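17 septembre 2021

Ce matin j'ai enfin rangé la chambre. Je le repoussais depuis mon retour de Gernbridge, avec toujours la même excuse, que je travaille tard et que le soir on ne voit plus la poussière. Mais le matin le soleil entre directement sur le lit, et alors on voit tout.

J'ai commencé par les emballages. Il faut que je l'écrive ici pour avoir un peu honte : quand je lis, je mange des biscuits et des bonbons, et je laisse les papiers sur le tissu rose, à côté de moi. Le lendemain je les pousse un peu plus loin. À la fin cela fait un vrai tas, avec du doré, du vert, du rouge, et je dors à côté comme si c'était un chat.
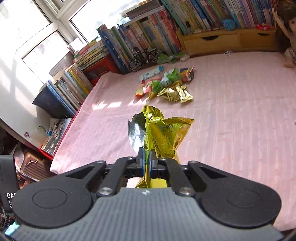 *Les papiers sur le tissu rose, le doré d'abord.*

Le papier doré, je l'aime bien quand même. L'intérieur est argenté et il brille beaucoup. Ma grand-mère lissait ces papiers avec l'ongle et les gardait dans un livre jusqu'en décembre, pour décorer les noix. J'ai pensé un moment à faire pareil, puis je me suis dit que j'ai déjà assez de choses inutiles. Tout est parti dans un sac.

Ensuite j'ai secoué le tissu par la fenêtre. Il y avait des miettes, bien sûr. J'espère que la voisine du dessous n'avait pas mis son linge.

Les livres m'ont pris plus de temps. J'en ai sorti deux que je dois rendre à Hugo Herrero — il me les a prêtés avant l'été et il est trop poli pour les réclamer. Dans l'un, j'ai retrouvé mon signet à la page 179. Je ne me rappelle rien de l'histoire, sauf un bateau et une dispute pour un héritage. Je vais peut-être le finir avant de le rendre, il en reste peu.

À midi j'ai mangé une soupe, debout dans la cuisine. L'après-midi j'ai appelé chez Godinho pour la lampe, elle n'est pas encore réparée. On m'a dit de rappeler la semaine prochaine — on me l'avait déjà dit la semaine passée.

Demain : acheter une petite corbeille pour mettre près du lit, rendre les livres, écrire à maman.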